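Student team moves bin-picking rig to two-bin layout

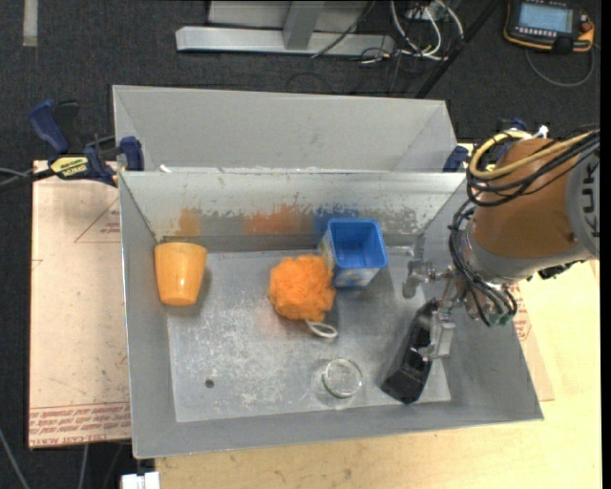

Pistalham College — Department of Mechanical and Electrical Technology — Robotics Project Group

The second-year robotics project group has started data runs on its two-bin picking cell. The arm works over a pair of gray metal bins set back to back on a wooden tabletop and held with bar clamps. The task is to pick household items from one bin and place them in the other, with no operator input between picks.

The current object set includes an orange cup, a mesh loofah, a blue plastic container and a clear glass jar. The loofah and the jar were added in March. The loofah deforms under the fingers and its cord can catch. The jar gives poor depth readings against scratched metal, and the group now lowers approach speed when the depth map has gaps.

Grasp planning runs on Noh, the group's own software, written in the fall term. Of 500 logged attempts so far, 395 ended with the item released in the target bin. Most of the remainder were missed grasps near the bin walls, where the sloping sides limit finger clearance.

"Wall cases are the next job," said Emlyn Rosser, who leads the planning subgroup. "We have seven candidate wrist angles to test — two of them may be out of reach for the far corners."

The group will enter the cell in the Jollik student picking contest. Open lab hours are Thursday from 4 p.m.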